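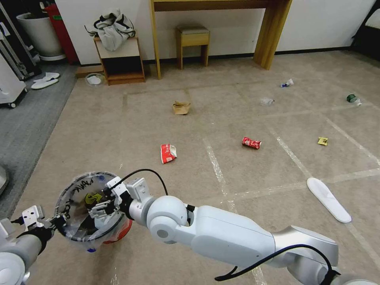 Wilgate Workshop > Notebooks > Floor tasks > Jun 20, 2020

Working rules for the tidy-up task, second pass. The first set was written in January on a whiteboard and has been partly rubbed off, so I'm putting the lot in here where the rest of you can argue with it. Copy goes to Preltby when we're happy.

What counts as rubbish

Drink cartons, paper cups, wrappers and small bottles go in the bin. Clothing, shoes, slippers, insoles, bags, cables and anything with a plug do not. We've had two operators treat an insole differently on the same afternoon, and the labels were no use after that. If it's worn on a foot or goes inside something worn on a foot, it's a belonging. Belongings get moved to their spot, never binned.

Liquids: empty bottles only on the carpet, caps on. Check before you set out.

Bin handling

1. Both grippers on the rim before the bin is moved, one each side. Single-arm carries are out until we've looked at the wrist load figures again.

2. Grip the rim only. The walls of the clear bins flex and the pads slide.

3. Don't overfill. Stop when bags or wrappers stand above the rim, and empty it before the next run. I'd like a proper fill line but we haven't agreed where.

4. Marker writing on a bin stays on. If you swap a bin, copy the writing across and note it in the log.

5. Tape on the carpet is a reference for placement. Replace lifted pieces the same day and clean the old adhesive off. Hayes wants the grid kept to one width of tape, fine by me.

Footwear

6. Pick slippers up by the strap, set them down sole first, and let go only once the sole is flat.
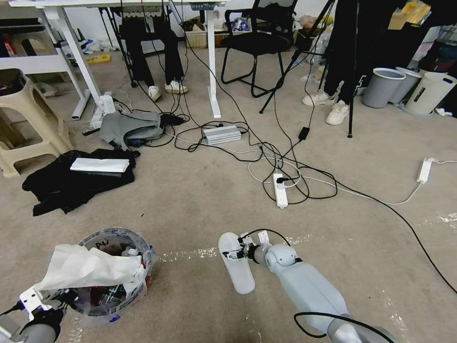

7. Pairs stay together. Place the second one beside the first before starting on anything else.

Cables and power

This is the part I'm least happy with. Power strips on the carpet inside arm's reach are a snag risk for the wrist cables as well as for feet. Proposed:

- Strips and adapters against the wall or under a desk, outside the working area.
- Any lead that has to cross the floor gets a cover.
- Soft items are not to be piled beside or over a supply box. Clothes and bags count.
- Wrist cable loops checked at the start of each session and again after 200 picks.

Brutovance's sheet has the cable check at 3,000 picks. That may suit a fixed cell, but I wouldn't stretch it that far on a carpeted floor with people in the room. Our count stood at 843 on the left wrist and 2,720 on the right this morning, so the right one is due for a proper look whichever number we use.

People

Seated or standing, stay outside the working area while the arms are live. One person has the stop button in hand, and that person does nothing else. No reaching in to straighten an object mid-run. If it's fallen badly, stop, fix it, mark the run as interrupted.

Still to sort out

Colour of the boundary tape, if it's going to differ from the grid. Whether a crushed carton and a whole one need separate labels (I say no). Order more cable covers, the long ones.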